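Reading the Land by Hand: A Conversation with Annelies Verbruggen 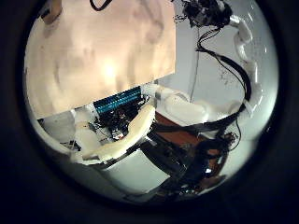
Koltham College Library | Department of Maps and Local Records

Published Mar 24, 2026
Interview by Floor Verbeke

Annelies Verbruggen came to the Department of Maps and Local Records as a cataloger and now serves as its head. Her principal responsibility in recent years has been the Tănase Collection, a body of 900 hand-drawn survey maps covering the farms, mills and water rights of the Cluteveck valley. The collection was given to the College by the family of a land surveyor whose working life was spent almost entirely within the valley. Cataloging has now reached the stage at which the maps may be requested by the public, and the Library asked Ms. Verbruggen to speak about the work and about what readers may expect to find.

She began with the state in which the material arrived. The maps had been stored rolled, in groups tied with cotton tape, and the order of the rolls followed the surveyor's own habits. "He filed by client," Ms. Verbruggen said. "If a family sold a farm and bought another one across the river, both farms stayed in the same roll. For him that made perfect sense. He knew the family, and he would go looking under their name. A reader who wants to know about a particular field has no way in at all."

The Department considered rearranging the maps by location and decided against it. The original order has been kept on the shelves, and a place index has been built on top of it. Ms. Verbruggen regards this as the most important decision of the project. She explained that the order of a working office is itself a record, and that several puzzling maps were understood only when they were read beside their neighbors in the same roll. In one case, a sheet with no title and no north arrow was identified from the sheet wrapped around it, which showed the same bend in a stream at a smaller scale.

Asked what the maps show that a printed map of the same period does not, she spoke first about boundaries. Printed county maps of the valley give property lines as settled facts. The surveyor's sheets often show a line in ink, a second line in pencil a short distance away, and a note recording who had claimed which. "A fence had been moved, or a creek had shifted after a wet spring, and the two neighbors remembered it differently," she said. "He wrote down both. Sometimes there is a third line, and that is the one they agreed to in the end."

The notes in the margins have proved to be of interest to readers well outside the field of land law. The surveyor recorded the names of the people who walked the lines with him, the condition of gates and bridges, and the local names of fields. Many of these field names appear in no other source known to the Department. Ms. Verbruggen mentioned Long Supper, Widow's Gain and the Upper and Lower Quarrel, the last of which lie on either side of a boundary that was surveyed more than once. She has been careful not to draw conclusions from the names alone. "People would like the Quarrel to be named for a lawsuit, and it may have been. It may also be an old word for a small quarry. There is stone in that hillside. I have put both possibilities in the catalog record and left it there."

The index presently includes 188 field names. Spellings vary from sheet to sheet, and each spelling has been entered as it was written, with a reference to the form used most often. Readers may search under any of them.

The conversation turned to the handling and storage of the maps. Most of the sheets are drawn on heavy paper, and a smaller part on tracing linen, a finely woven cloth that was coated with starch to take ink. The linen is strong when dry and is harmed very quickly by water. Ms. Verbruggen said that even a damp hand may lift the surface. For this reason the linen sheets are issued in clear sleeves and may not be taken out of them in the reading room.

Flattening was the slowest part of the physical work. A sheet that has been rolled for decades cannot simply be opened and pressed. Each paper map was allowed to relax in a humid chamber, laid between blotters, and left under boards until it would lie flat without help. The time required could not be predicted from the outside of the roll. Some sheets were ready overnight and others had to be returned to the chamber. "You learn to leave them alone," Ms. Verbruggen said. "I would come in, lift one corner, and put it back down again."

Folders for the flattened maps were ordered from Fokota, a supplier the Department had not used before. The standard sizes did not suit the longest of the river surveys, and a set of wider folders was made to the Department's measurements. The river surveys are now housed in the bottom drawers of the cabinets, where two members of staff can remove them together. Ms. Verbruggen advised readers who wish to see these maps to give notice, as a large table must be reserved for them.

The river surveys are, in her view, the heart of the collection. The Cluteveck supplied a chain of small mills, and the right to hold back its water at certain hours was bought, sold and argued over for generations. The surveyor was regularly engaged to measure the height of a dam or the width of a mill race, and to state in writing whether it agreed with the terms of an earlier deed. His drawings of the mills are exact where exactness was wanted and quite loose elsewhere. A sluice gate may be drawn in full detail while the mill house beside it is a plain rectangle.

She was asked whether the drawings can be relied upon. Her answer was that they should be trusted for the purpose each was made to serve. A map drawn to settle the height of a dam is a sound source for the height of the dam. The same map is a poor source for the number of houses on the road behind it, which the surveyor may have sketched from memory or copied from an older sheet. The catalog record for each map therefore begins with a statement of purpose, wherever the purpose is known. Readers are encouraged to look at this statement before they look at the map.

Scale is a further matter on which readers often ask for help. The surveyor used a chain and recorded distances in chains and links, and his scale bars are marked in the same units. One of the most common scales in the collection is 200 feet to the inch, although the figure is seldom written out in that form. A conversion sheet is available at the desk. Ms. Verbruggen noted that paper changes in size as it takes up and gives off moisture, and that measurements should be taken against the scale bar on the sheet itself. A ruler laid across the whole map will give a less dependable result.

A number of the maps contain errors that the surveyor found and corrected himself. He did so openly. On one farm plan an entire corner has been struck through and redrawn on a slip of paper pasted over the old lines, with the words "I had this wrong" and his initials. Ms. Verbruggen spoke of this sheet with evident affection. The slip is attached along one side only and can be lifted, so that both versions may be read. It has been photographed in both positions for the catalog, and the original is issued only on request.

Since the place index was opened to local residents, inquiries have come from families tracing former holdings, from a group restoring a footpath, and from an owner who wished to know where an old well had been filled. The last inquiry was answered within an afternoon. The footpath took considerably longer. The path crosses what were once four separate farms, and the maps of those farms were made at different times for clients who did not all agree that the path existed. "One of them shows it as a cart road," Ms. Verbruggen said. "One shows a stile at each end and nothing in between. One does not show it at all, and that was the client who wanted it closed." The group has been given copies of every relevant sheet, together with the dates of the surveys, and will present the material itself.

The Department does not give opinions on present-day property lines. Ms. Verbruggen asked that this be stated clearly. The maps are historical records, and a reader with a current boundary question should consult a licensed surveyor. Staff will gladly help such a surveyor find the right sheet.

Work on the collection is continuing. The surveyor's field books, small bound volumes in which he entered his readings as he walked, came to the College with the maps and have yet to be cataloged. His handwriting in them is far less tidy than on the finished sheets. Ms. Verbruggen has begun to match field book pages to maps, starting with the mills, and expects that a good many undated sheets can be dated in this way. She has also found shopping lists, the price of a pair of boots, and a drawing of a heron, all of which will be described in the catalog with the same care as the rest.

She was asked, lastly, which map she would recommend to a reader with no particular question in mind. She named a plan of a small orchard above the river, numbered 4 in the catalog, on which every tree is marked with its variety. "The client was selling, and I suppose the trees had to be accounted for," she said. "Some of those apples I have never heard of. I would like somebody who knows about apples to come and look at it."

Maps from the Tănase Collection may be requested at the desk in the Department of Maps and Local Records during regular reading room hours. Pencils only are permitted. Readers who wish to consult the river surveys or the linen sheets are asked to contact the Department before their visit.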